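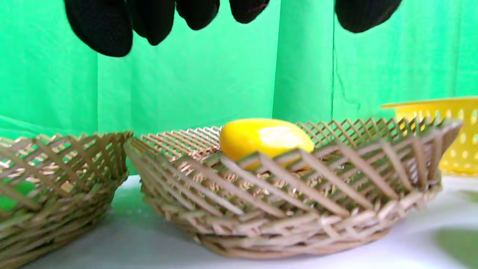
June 18, 2026. Produce sorting, bench 2. T. Mok

Basket layout for the sorting set. Left to right along the back edge of the white table: oval wicker, round wicker, yellow plastic. Green cloth hung behind. Logged under Gelis, same heading as the April work.

Both wicker baskets are light tan. The oval one has an open lattice and does not sit level, so it goes on the left with the mouth tilted to the front. Loading it from the left is easier than reaching across. The round one has a flat coiled base and a flared crisscross rim. Usable opening is smaller than the rim suggests.

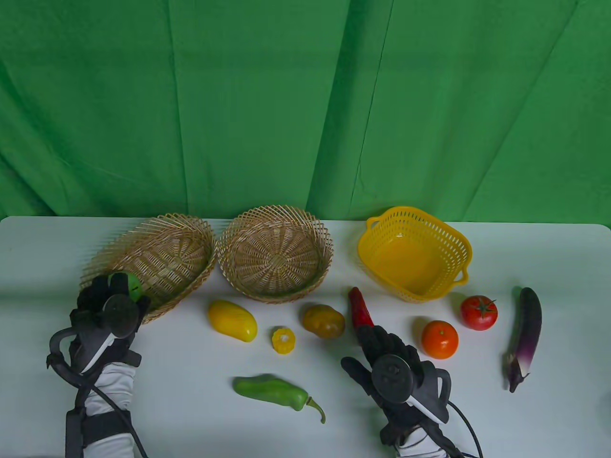 Order of work: green items first, into the oval basket. Then red, then yellow. Brown and orange last, basket to be decided. Colour sorting leaves the potato without an obvious home. Peng's sheet puts it with the yellow items. Zinov's leaves it on the table. Following Peng for now.

The yellow plastic basket is the easiest of the three to place things in. Straight perforated sides, rounded corners, a small handle at each of two sides. Keep the handles clear of the neighbouring basket or it drags when moved.

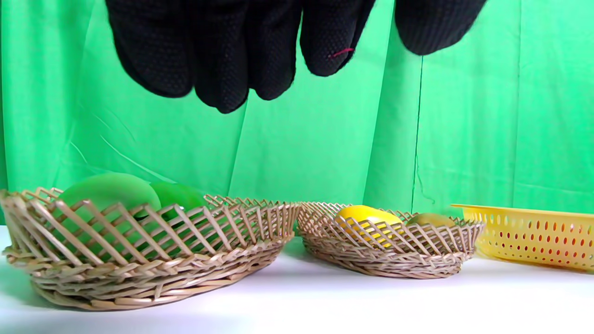 Row of three containers, low view. Wicker at left.

Cloth still has its creases. Steamed for 20 min before setup, limited effect. The long fold will need weights on the hem. Some green cast on the tabletop near the baskets, enough to matter if anyone wants to match the pale apple against the pepper by colour alone.

Spacing: leave a gap between the round wicker and the yellow plastic. When they were pushed together the splayed strands caught in the slots.

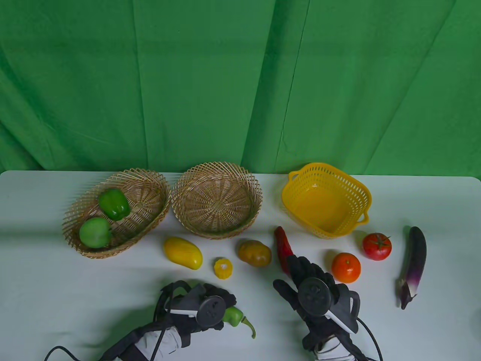
Pepper and apple in the oval basket. Round and yellow baskets empty.

Produce is stored in the Butix tub, shelf 2. The baby corn is short and rolls under the rim of the round basket if placed too far back. Start it further forward. The mango stays put on its side.

To do:
- hem weights for the cloth
- settle the potato
- wedge under the oval basket, front edge
- copy this layout to the Gelis page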